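3.2 Workspace rules

The rules were drafted at the Toledo site and revised in July, after operators at Brolberg and Kisteo had worked under the first version for 18 shifts. Most changes made the text shorter. The first version had 79 items, many of which repeated the arm maker's manual, and operators told us they stopped reading after the first page.

The current version treats the table as the unit of control. Before each episode the operator clears anything that the task sheet does not list, checks that cables can move freely, and confirms that the backdrop covers the area behind the working side of the table. Loose parts go back to their start positions by hand, with the arm stopped. Marks on the table surface are left alone unless they could be taken for an object – wiping between episodes changed the look of the surface more than the marks did.

Camera views are checked separately. A wrist view and a view of the whole arm can disagree on whether an object is clear of the fingers, so the rule asks for both (Figure 4). 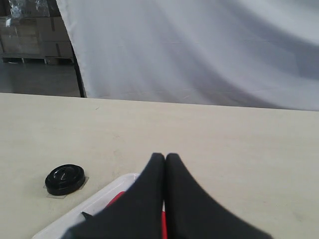
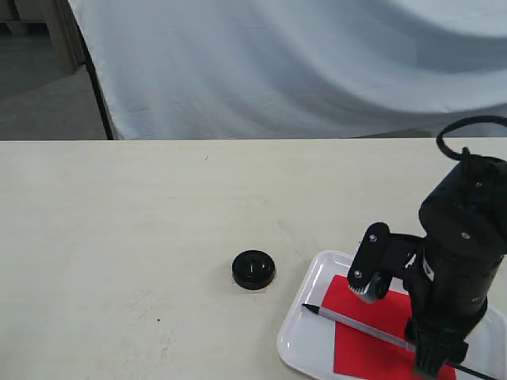 Figure 4. Tabletop with a white tray and a round black cap on a clear square, in two camera views.

Of the 2,065 episodes logged under the current version, each carries the initials of the person who made the check. Sharon Muli reviewed the log for missing entries and returned incomplete ones to the site. We did not let sites fill in a check after the fact. Zarora asked for an exception for short tasks, and we declined it – short tasks are where the check was skipped most often.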